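Home Posts Workshop Contact

Sorting the offcuts

I moved the blocks into the grey metal bins in April. The old tub had split, and these were cheap. 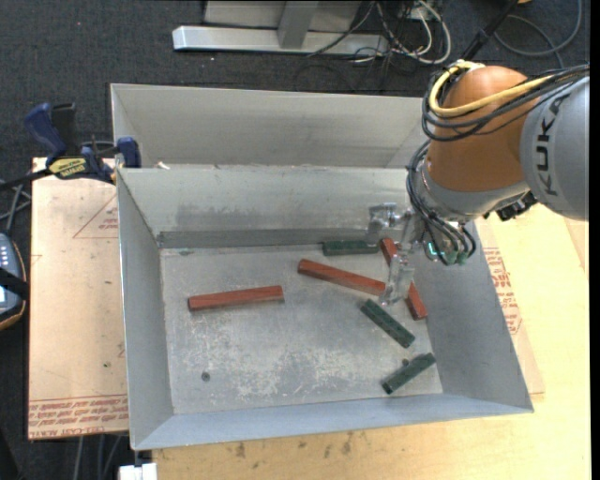

Nasrin Dehghan — writer and bench tidier

Red blocks are the long ones, green are shorter. The floor of the bin is badly scuffed but I won't repaint it. The second bin lives right behind the first.

Comments

Manouchehr Babaei: What colour will you do next?

Nasrin: Probably more green.

Contact | © Nasrin Dehghan | Back to top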